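How do you teach a robot to make a sandwich?

Have you ever tried telling somebody how to make a sandwich, and having them do exactly what you said and nothing more? It is a very good game for a rainy afternoon. You say "put the lettuce on the bread" and they put the whole lettuce on the whole loaf, still in its bag. You say "open the bag first" and they tear it down the middle and there are leaves on the floor. After a while you begin to see that you know hundreds of little things about sandwiches that you have never once said out loud.

People who work with robots play this game all day long, and the robot is always the one doing exactly what it is told.

This page is about one way of getting round the problem. It is called learning by being shown, and grown-up scientists call it "imitation learning". To imitate means to copy, so it is a grand name for something you have been doing ever since you were a baby and stuck your tongue out at someone who had stuck theirs out at you.

Two ways to teach

The old way to make a robot do a job is to write down every move. Go forward this far. Go down this far. Close the fingers. Go up. In a factory this works beautifully, because every part arrives in the same spot, facing the same way, all day and all night. The robot could do it with its eyes shut, and a good many factory robots haven't got any eyes to shut.

A kitchen is a different sort of place. The plate was by the window yesterday and now it is by the sink. One slice of bread is thick and the next one is thin with a hole in it. And lettuce! No two leaves of lettuce have ever been the same shape, and they flop about, and they fold over just when you don't want them to. If you tried to write down every move for every leaf you would be at it until you were very old.

So the second way is to show the robot what you want, again and again, and let it find the pattern by itself.

How the showing is done

At the Wukdale workshop the teaching team is led by Lăcrămioara Rusu, who used to teach swimming and says the two jobs have a lot in common (mostly patience, and not shouting). A person holds a pair of handles, and when they move the handles the robot arm moves as well. Squeeze, and the robot's two fingers close. Let go, and they open again. It feels odd for the first ten minutes, a bit like doing up your coat buttons in thick mittens, and then your hands get used to it.

While the person is steering, a computer remembers two things at once. It remembers what the camera near the robot's fingers could see, and it remembers how the person moved at that very same moment. One go at the job, from beginning to end, is called a demonstration. The team usually shortens this to "demo", and so shall I.

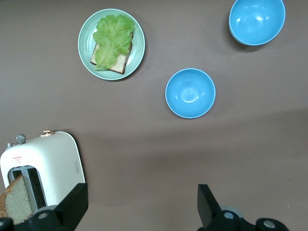 Now, one demo is very little use. If you only ever show a robot one slice of toast on one plate, it may decide that the important thing is the exact place where the plate was standing. Move the plate by the width of your hand and the poor thing will lay its lettuce very carefully on the bare table. It isn't being silly. It learned what it was shown, and it was only shown one thing.

That is why the team made 300 demos of the open sandwich job, and why they moved things about before every new one. Plate a little to the left. Plate turned round. Bowls close together, bowls far apart. Arif Begum was in charge of the moving about, and he kept a jar of folded paper slips with instructions on them so that he wouldn't fall into habits. People are dreadful at being random, you see. Ask a friend to put ten counters "just anywhere" on a tray and they will nearly always spread them out nice and evenly.

Sorting the good from the not so good

When all the demos had been made, Stela Roman sat down with a large pot of tea and watched every single one. In seven of them something had gone wrong with the recording – the picture had frozen, or the handles had come unplugged halfway – so those were taken out. That left 293 to learn from.

She didn't take out the clumsy ones, though, and this is a part I find very interesting. Suppose somebody missed the leaf on the first try, backed up a little and had another go. Stela kept that. A robot that has only ever seen perfect demos has no idea what to do when it misses, because it has never seen anybody miss! It can simply sit there with its fingers closed on nothing. A demo with a small muddle in it, and a sensible way out of the muddle, can teach the robot something that a perfect one never could. (You might remember that the next time you rub something out in your maths book.)

What happens inside the computer

Then comes the learning itself, and I am afraid there isn't much to look at. The computer takes one moment from one demo, looks at the picture and makes a guess. What did the person do next? The first guesses are terrible. Each time, it compares its guess with what the person really did, and changes itself a tiny bit so that the next guess will be a little nearer. It does this over and over, far more times than you or I would put up with, and it doesn't get bored or ask for a biscuit.

Think of learning to throw a ball into a bucket. You throw too far, so you throw a bit more softly. Too soft, so you throw a bit harder. You don't do any sums about it, your arm just gets better. The computer does do sums, a great mountain of them, but the idea is much the same.

When the guesses are good enough, the team lets go of the handles. Now the robot looks through its camera, guesses what a person would do, does a small piece of it, and then looks again. Look, guess, move. Look, guess, move. It goes quickly enough that it seems like one smooth reach.

So did it work?

This is the question everybody asks, and the fair way to answer it is with a test. Han-gyeol Bae looked after the testing, and she was strict. The job was to lay a lettuce leaf on a slice of toast so that the leaf stayed on the toast. She drew up the rules before the first try, so that no one could change their mind later about what counted. A leaf hanging over the edge was allowed. A leaf on the table was not, even if it had looked very promising on the way.

The robot had 1,000 tries, spread over most of January. Two kinds of robot learner took part. One, called Kerner, had learned only from the neatest demos. The other, called Yin, had learned from all 293, muddles included. They had 500 tries each, and they took turns, so that neither of them got all the fresh lettuce.

Kerner managed the job 255 times, so a little more than half. Yin managed it 390 times. That is a big difference, and when Han-gyeol looked through the tries one by one she found where most of it came from. On the first grab the two were nearly as good as each other. But when the first grab missed, Yin very often had a second go, and Kerner hardly ever did.

Yin still failed 110 times, of course, and the team wrote about those too. Very wet leaves stuck to the fingers and wouldn't let go. Very small leaves got picked up two at a time. And once the robot got hold of the toast as well as the leaf and carried the lot off together, which wasn't in anybody's rules at all, and Han-gyeol had to mark it as a miss.

What they want to find out next

Radu Jitaru would like to know whether a robot that has learned lettuce has a head start with cheese. You would think so, wouldn't you? Both are flat and both go on bread. But cheese bends in quite another way, and it can be sticky, and he isn't at all sure. His plan is to make a small number of cheese demos, give them to the learner that already knows lettuce, and see how it gets on beside one that starts from scratch. The new project is called Desano, and at the moment it is mostly a long list of cheeses.

Something to try at home

You can be the robot yourself. Find a friend, a plate, a slice of bread and some lettuce, and wash your hands first. Pick up a pair of kitchen tongs (the kind with soft ends are best) and use nothing but those, with your other hand behind your back. Your friend sets out the plate and the leaf while you close your eyes, somewhere different every time.

Have ten goes and write down how many leaves end up on the bread. Settle your rules first, like Han-gyeol did. Then swap over and let your friend try.

After that, look through a cardboard tube with one eye, shut the other, and have ten more goes. You will probably find it a good deal harder, and you may have to eat rather a lot of lettuce afterwards.

Words to know

Demonstration (demo): one go at a job, done by a person, for the robot to learn from.

Gripper: the part at the end of a robot arm that holds things. The one at Wukdale has two fingers.

Imitation learning: learning how to do something by copying how somebody else did it.

Random: not following any pattern, like slips of paper pulled out of a jar.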